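현장자동화 게시판 > 의류·린넨 > 분류/접기 공정
제목: 접기 공정 로봇셀 도입 전 시연 데이터 수집, 작업자 배치 어떻게 잡으셨나요

작성자: 접기라인_b
등록: 11/23/23

반품 의류 재포장 라인입니다. 세탁, 건조, 검수, 접기, 봉투 투입 순서이고 접기만 완전 수작업으로 남아 있습니다. 티셔츠류는 Fabbri 접기기로 넘긴 지 오래됐고, 바지와 두꺼운 후드류는 기계가 못 받아서 사람이 합니다. 여기에 Enlow 쪽 로봇셀을 넣기로 결정이 났습니다.

셀이 들어오기 전에 시연 데이터를 모아야 한다고 해서 손잡이형 그리퍼를 받았습니다. 접기 담당 30명 중에서 교대별로 뽑아 돌아가며 쓰고 있습니다. 기록은 Vorora에 올라가고, 올라간 건은 검수자가 합격/반려로 나눕니다.

질문은 세 가지입니다.

1) 수집 시간을 생산 시간에서 빼는지, 별도 공수로 잡는지
2) 반려 건을 작업자 실적에 반영하는지
3) 셀 가동 이후 기존 접기 담당의 직무를 어떻게 정의했는지

우리 쪽은 1)에서 이미 막혀 있습니다. 생산관리는 "어차피 옷은 접히니까 생산"이라고 하고, 현장은 그리퍼로 접은 건 다시 손으로 접어야 출고가 된다고 합니다. 실제로 다시 접습니다. 각이 안 나옵니다.

작성자: fold_log

1)만 답합니다. 별도 공수로 잡으세요. 우리는 처음에 생산에 포함했다가 한 달 만에 뺐습니다. 포함해 두면 작업자가 시간당 수량을 맞추려고 동작을 빨리 합니다. 빨리 하면 궤적이 튀고, 튄 궤적은 반려됩니다. 반려되면 같은 걸 또 찍습니다. 공수 총합은 오히려 늘어납니다.

손으로 접을 때 바지 한 벌에 쓰는 시간과 그리퍼를 들고 접을 때의 시간을 같은 표에 넣는 것부터가 잘못입니다. 단위작업이 다릅니다. 표준시간을 새로 측정하시고, 측정 전까지는 목표 수량을 걸지 마세요.

작성자: 생관12

현장에서 보는 것과 집계하는 쪽에서 보는 게 다르니 반대 의견 남깁니다.

별도 공수로 빼면 예산 항목이 하나 생깁니다. 항목이 생기면 기간이 정해지고, 기간이 끝나면 수집도 끝나야 합니다. 그런데 품목이 바뀔 때마다 추가 수집 요청이 옵니다. 추가분은 예산이 없으니 결국 생산 시간에 얹히고, 그때는 기준도 없이 얹힙니다. 처음부터 생산에 포함하되 환산계수를 주는 편이 관리가 됩니다. 그리퍼 한 벌을 손 접기 몇 벌로 칠지만 합의하면 됩니다.

작성자: fold_log

환산계수는 품목이 고정일 때나 됩니다. 청바지하고 기모 후드를 같은 계수로 묶으면 다들 쉬운 것만 집어 갑니다. 계수를 품목별로 나누면 현장에서 아무도 그 표를 안 봅니다.

작성자: 생관12

표는 작업자가 볼 필요가 없습니다. 바코드 찍을 때 품목이 같이 들어가니 시스템에서 환산하면 됩니다. 그리고 쉬운 것만 집는 문제는 투입 순서를 고정하면 없어집니다.

작성자: 접기라인_b

투입 순서 고정은 검토해 보겠습니다. 지금은 카트에서 작업자가 골라 집는 방식입니다.

참고로 바지 쪽 반려 사유를 분류해 보니 잡는 위치가 가장 많았습니다. 사람은 허리선과 밑단을 동시에 두 손으로 잡고 털면서 정렬하는데, 그리퍼는 두 손가락으로 집는 동작 하나로 해결해야 합니다. 길고 좁게 접은 상태에서 밑단 쪽을 물면 들어 올릴 때 반대쪽이 벌어지거나 꺾이기 쉽습니다. 허리 쪽은 단추, 벨트고리, 두꺼운 재봉선이 겹쳐서 손가락이 평행하게 닫히지 않습니다. 둘 다 작업자 숙련도로 해결되는 부분이 제한적이라 반려를 개인 실적에 넣는 건 반대하고 있습니다.
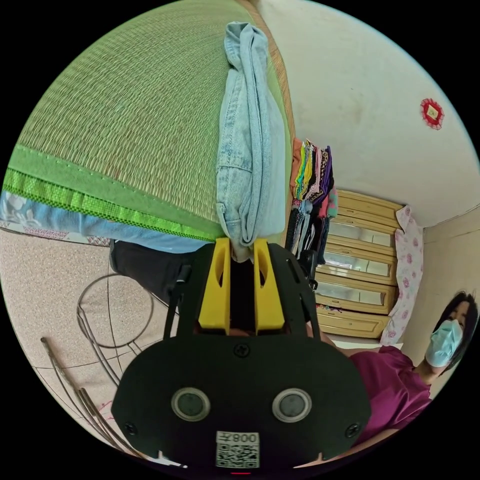

Krystyna Krawczyk는 반려율을 개인별로 집계하지 말고 품목과 파지 위치 조합별로 집계하라는 의견이었습니다. 개인별로 보면 교육 문제로 읽히고, 조합별로 보면 공정 설계 문제로 읽힌다는 이유였습니다. 회의록에는 올라갔는데 양식은 아직 개인별입니다.

양식을 바꾸려면 Vorora 쪽에서 필드를 열어 줘야 하고, 그쪽 회신이 늦습니다.

작성자: qa_후공정

반려 기준이 문서로 있습니까? 우리는 없었습니다. 검수자마다 달랐고, 같은 영상을 교차로 보게 했더니 판정이 갈리는 건이 꽤 나왔습니다. 특히 "주저함"이라는 사유가 문제였습니다. 집기 직전에 멈추는 동작을 반려하는 검수자가 있고 통과시키는 검수자가 있습니다. 작업자 입장에서는 원단 방향을 확인하려고 멈춘 것이니 정상 동작입니다.

나중에 정리한 기준은 이렇습니다.

- 파지 실패 후 재시도: 합격, 태그만 부여
- 파지 중 낙하: 합격, 낙하 태그 부여
- 손가락이 원단 외 물체 접촉: 반려
- 반대 손이 원단을 직접 잡아 보정: 반려
- 정지: 시간과 무관하게 합격
- 최종 접힘 상태가 출고 규격 밖: 합격, 규격 외 태그 부여

마지막 항목에서 말이 많았습니다. 현장은 규격 밖인데 왜 합격이냐고 했고, 개발 쪽은 접힘 규격은 후단에서 따로 보겠다고 했습니다.

작성자: 야간조7

작업자입니다. 반대 손 보정 반려는 현장에서 제일 불만이 많은 항목입니다. 평생 두 손으로 하던 걸 한쪽은 집게로 하라는 건데, 바지가 흘러내리면 손이 먼저 나갑니다. 교육으로 고쳐지는 데 시간이 걸립니다. 그동안 반려가 쌓이고 그게 이름 옆에 붙습니다.

그리고 손목입니다. 본체가 손바닥보다 크고 무게가 앞으로 쏠려 있습니다. 바닥이나 낮은 대에서 작업하면 손목을 꺾은 채로 들고 있게 됩니다. 우리 조는 연속 35분 하고 손 접기로 돌아갔다가 다시 드는 식으로 합니다. 그 이상 하면 엄지 밑이 당깁니다. 이 교대 주기를 관리자가 정한 게 아니고 조에서 정해서 통보한 겁니다.

작성자: fold_log

연속 시간 제한은 작업표준서에 넣으세요. 구두로 두면 물량 몰릴 때 없어집니다.

작성자: 전장담당k

무게 문제는 스트랩 조정으로 일부 해결됩니다. 손등 쪽 스트랩을 느슨하게 쓰는 분들이 많은데 그러면 손가락 힘으로만 본체를 지탱하게 됩니다. 당겨서 손등에 무게를 실으면 엄지 부담이 줄어듭니다. 대신 땀이 찹니다. 손이 작은 분은 끝까지 당겨도 남아서 안쪽에 패드를 덧댔습니다.

작업대 높이는 팔꿈치 높이에서 시작해서 낮추는 방향으로 맞추세요. 손 접기용 작업대를 그대로 쓰면 그리퍼 길이만큼 팔이 올라갑니다. 우리는 상판을 교체하지 않고 발판으로 처리했습니다.

작성자: 야간조7

발판은 이동이 잦은 자리에서는 걸려 넘어집니다. 우리는 치웠습니다.

작성자: 전장담당k

수집 자리를 고정하고 카트를 옆으로 붙이면 이동이 없습니다. 자리를 고정 못 하는 배치라면 발판은 쓰지 않는 게 맞습니다.

작성자: 재봉출신

3)에 대해서 씁니다. 제가 있던 Randcombe 공장이 셀을 먼저 돌렸습니다. 지금은 다른 곳에 있으니 당시 기준입니다.

셀 가동 후 접기 담당은 세 갈래로 나뉘었습니다. 셀 투입과 회수를 맡는 쪽, 셀이 뱉은 불량을 손으로 다시 접는 쪽, 셀이 못 받는 품목을 계속 손으로 하는 쪽입니다. 직무 이름은 셀 오퍼레이터, 재작업, 특수품으로 붙었습니다.

문제는 재작업이었습니다. 접기 자체는 같은데 물량이 불규칙합니다. 셀이 잘 돌 때는 할 일이 없고, 원단이 바뀌거나 정전기가 심한 날은 한꺼번에 밀립니다. 정원은 평균으로 잡혀 있어서 밀리는 날에는 특수품 쪽에서 사람을 빌립니다. 특수품은 납기가 밀립니다. 이 구조를 바꾸지 못한 채로 저는 나왔습니다.

급여 등급은 셀 오퍼레이터만 올라갔습니다. 선발 기준은 시연 데이터를 많이 낸 순서였습니다. 공지가 수집이 다 끝난 다음에 나왔습니다. 수집에 빠졌던 사람들, 손목 때문에 제외됐던 사람들이 전부 재작업으로 갔습니다.

작성자: 생관12

그건 도입 문제가 아니고 공지 시점 문제로 보입니다. 선발 기준을 먼저 알렸으면 됐을 일입니다.

작성자: 재봉출신

먼저 알렸으면 손목 아픈 사람이 참고 했을 겁니다. 기준 자체가 문제입니다. 시연을 많이 낸 것과 셀을 잘 운전하는 것은 관련이 약합니다. 오퍼레이터가 하는 일은 잼 해제, 비전 오인식 확인, 품목 전환입니다. 접는 손기술이 들어가는 부분은 투입 자세 정도입니다.

작성자: 생관12

선발에 쓸 만한 다른 자료가 있었습니까? 근속으로 하면 그것대로 말이 나옵니다.

작성자: 재봉출신

시운전 기간에 돌아가면서 셀을 맡기고 정지 복구 기록을 보면 됩니다. 셀 로그에 누가 몇 분 만에 풀었는지 다 남습니다. 당시에도 제안은 있었습니다. 시운전 기간이 줄면서 빠졌습니다.

작성자: qa_후공정

복구 시간으로 줄 세우면 이번에는 안전 절차를 건너뛰는 사람이 상위에 올라옵니다. 문 열고 에너지 차단하고 확인하는 시간을 제외하고 보셔야 합니다. 우리는 절차 준수 여부를 먼저 거르고 그다음에 시간을 봤습니다.

작성자: 접기라인_b

의견 감사합니다. 내부에서 오늘까지 정리된 내용 공유합니다.

수집 공수: 별도 코드로 분리. 단 추가 품목 수집은 환산계수 방식으로 전환. fold_log님과 생관12님 의견을 섞은 형태가 됐습니다.
연속 시간: 35분 상한으로 작업표준서 개정안에 넣었습니다. 야간조7님 수치를 그대로 가져왔고 산업보건 쪽 검토 전입니다.
반려 실적 반영: 보류.
직무 정의: 미정.

수집은 2교대 모두에서 합니다. 한쪽 조만 하면 조명 조건이 한 가지로 몰린다는 개발 쪽 요구가 있었습니다. 야간은 창가 자리가 어두워져서 화면 노이즈가 올라오는데, 그 상태 그대로 찍어 달라고 합니다.

작성자: 야간조7

산업보건 검토에 작업자도 들어갑니까?

작성자: 접기라인_b

지금 계획에는 없습니다. 요청은 해 보겠습니다.

작성자: 야간조7

요청 말고 참석자 명단에 넣어 주세요. 우리 때는 검토 결과가 장갑 지급이었습니다. 장갑을 끼면 트리거 감각이 둔해져서 더 세게 쥡니다.

작성자: 전장담당k

장갑 건은 맞습니다. 트리거 행정이 짧은 기종은 두꺼운 장갑을 끼면 반쯤 눌린 상태가 계속 유지됩니다. 기록상으로는 손가락이 완전히 열리지 않은 것으로 남고, 학습 결과에서도 덜 벌린 채로 접근합니다. 두꺼운 데님에서는 손가락 끝이 원단을 밀어냅니다. 손가락 개도 그래프를 먼저 보시고, 열림 값이 최대까지 안 가는 작업자가 있으면 장갑부터 확인하세요.

보정 주기도 같이 적습니다. 손가락은 소모품으로 보시고, 끝단이 2mm 이상 마모되면 교체합니다. 마모된 상태로 찍은 건과 교체 후 건은 따로 묶어 두세요. 나중에 개발 쪽에서 물어봅니다. 센서 창은 보풀이 붙으니 교대 시작 때 닦고, 데님 수집 직후에는 한 번 더 닦습니다.

작성자: 접기라인_b

마모 구분은 안 하고 있었습니다. 지금까지 올린 건은 손가락 교체 이력이 없어서 소급이 어렵겠네요.

작성자: 전장담당k

자재 출고 대장에 손가락 출고일이 있을 겁니다. 그걸로 구간을 나누면 대략은 됩니다.

작성자: 포장반_ys

눈팅하다가 씁니다. 접기 다음이 저희 봉투 투입입니다. 셀 얘기할 때 후단 얘기가 없는데, 사람이 접은 바지는 접는 사람이 방향을 맞춰서 넘겨줍니다. 허리가 앞으로 오고 라벨이 위로 옵니다. 표준서에는 없고 그냥 그렇게 해 왔습니다. 셀이 들어오면 이 방향이 보장되는지 확인해 주세요. 보장이 안 되면 저희가 한 벌씩 돌려야 합니다. 접기에서 줄인 공수가 포장으로 넘어옵니다.

작성자: fold_log

이거 중요합니다. 우리도 같은 문제가 있었고 셀 배출부에 회전 테이블을 추가했습니다. 견적에 없던 항목이었습니다. 시연 수집할 때 내려놓는 방향까지 작업지시에 넣으세요. 접기까지만 찍고 아무 데나 내려놓으면 배운 대로 아무 데나 내려놓습니다.

작성자: 접기라인_b

작업지시서에 내려놓는 방향 항목이 없습니다. 지금 확인했습니다. 지금까지 찍은 건은 제각각일 것 같습니다.

작성자: 생관12

재수집하면 그 공수는 어느 코드로 갑니까?

작성자: 접기라인_b

별도 코드입니다. 작업지시 누락은 관리 책임이니 작업자 수량에는 안 걸겠습니다. 개발 쪽에는 기존 건을 방향별로 분류해서 쓸 수 있는지부터 문의했습니다. 가능하면 재수집 범위를 바지로만 줄이려고 합니다.

작성자: 재봉출신

재수집 들어가기 전에 직무 건을 먼저 공지하세요. 순서가 바뀌면 Randcombe하고 똑같이 됩니다. 다시 찍으라고 하면 이번에는 다들 무엇에 쓰는 건지 물어볼 겁니다.

작성자: 접기라인_b

직무 건은 제 권한 밖입니다. 인사 쪽 일정은 6월로 잡혀 있고 셀 반입이 그보다 빠릅니다. 선발 기준에 시연 건수를 쓰지 않는다는 한 줄이라도 먼저 내 달라고 요청해 둔 상태입니다.

작성자: 야간조7

그 한 줄 나오면 여기에도 올려 주세요. 저희 쪽에 보여 주게요.

작성자: 포장반_ys

방향 건 회신 오면 그것도 부탁드립니다. 배출부 도면에 회전 테이블 자리가 있는지도요. 저희 쪽 컨베이어 끝단하고 간격이 좁아서 나중에 넣으려면 기둥에 걸립니다.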